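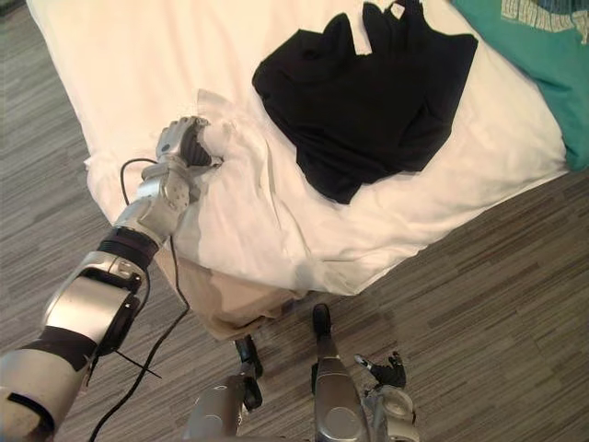 Chapter 3
Scanners: Getting Paper into the Computer

In this chapter
What happens under the lid when you press Scan
Resolution, color depth, and why bigger numbers can let you down
Flatbeds and sheet feeders
Choosing a file format
Text recognition and its favorite mistakes

Before you begin

Find a sheet of paper you care about a little. A recipe card in a relative's handwriting is perfect, or a school certificate, or a ticket stub with faded ink. Keep it beside you as you read. By the end of the chapter you'll have scanned it 2 different ways and you'll be able to say which file is better, and better for what.

Scanners are wonderful machines to learn on. A printer hides most of its work inside a closed box, but with a flatbed you can lift the lid and see the glass, the lamp and the little carriage that does all the traveling. If your classroom has a Brosus flatbed like the one used in our exercises, raise the lid a crack and start a preview with nothing on the glass. Watch the bar of light creep from one end to the other (look from the side, please, as it's bright!). That slow crossing is the whole trick of scanning, and everything else in the chapter grows out of it.

3.1 A line at a time

A camera takes in a whole page at once. A scanner reads a very thin strip, moves a tiny step, and reads the next strip. The lamp lights the paper, the paper throws some of that light back, and a row of sensors measures how much comes back at each point. White paper returns a lot. Black ink returns very little. The scanner turns each measurement into a number, and the computer stacks up the rows until they make a picture.

This explains a few things you may have run into already. If you nudge the page halfway through, the top of your scan will be fine and the bottom will be skewed. If there's a speck of dust on the main glass, you get a speck in the scan. But in a sheet feeder the sensor stays put and the paper does the moving, so the same speck, sitting on the feeder's narrow reading window, gets read again with every row and shows up as a long thin streak down the whole page. Students are often sure the machine is broken when they see that streak. Wipe the window with a soft, lint-free cloth and try again.

3.2 How fine is fine enough?

Resolution is the number of points the scanner records along each inch of paper, written as dpi (dots per inch) in most scanning software. Raising it captures finer detail, up to a point, and makes the file grow surprisingly fast. Double the dpi and you have twice as many points across and twice as many down, so the scanner is now collecting four times the information.

Watch out for the word "interpolated" on the side of the box. Optical resolution is what the sensors can really see. Interpolated resolution is made by software, which looks at neighboring points and fills in values between them. The result can look smoother, but it can't bring back a pen stroke the sensor missed.

Color depth is the other half of the story. In plain black and white, every point is either ink or paper. Grayscale keeps the shades between, and color keeps separate readings for red, green and blue. A typed letter is usually perfectly readable in grayscale. Your recipe card, with its brown stains and blue ballpoint, deserves color – the stains are part of the fun.

Try it: Two scans of one page
1. Place your page face down on the glass and line it up with the corner mark.
2. Run a preview and drag the selection box to fit the page.
3. Scan once in grayscale at the lowest resolution your software offers. Save the file.
4. Scan again in color at 300 dpi and save it under a different name.
5. Open both files and zoom in on one small word until the edges of the letters break into squares.
6. Compare the file sizes and write them in your notebook.

3.3 The Trilside records project

Throughout this chapter we'll follow a small office called Trilside, which has a back room full of paper invoices and wants them searchable. The office owns a Buschmann sheet feeder and an older flatbed. Some of the invoices are crisp and flat. Others are stapled, folded, or printed on thin paper that has gone soft with handling. Which machine should handle which pile? Jot down your first guess now, before reading on, and note what you think could go wrong with each choice. We'll sort the piles together in the next section, starting with the staples.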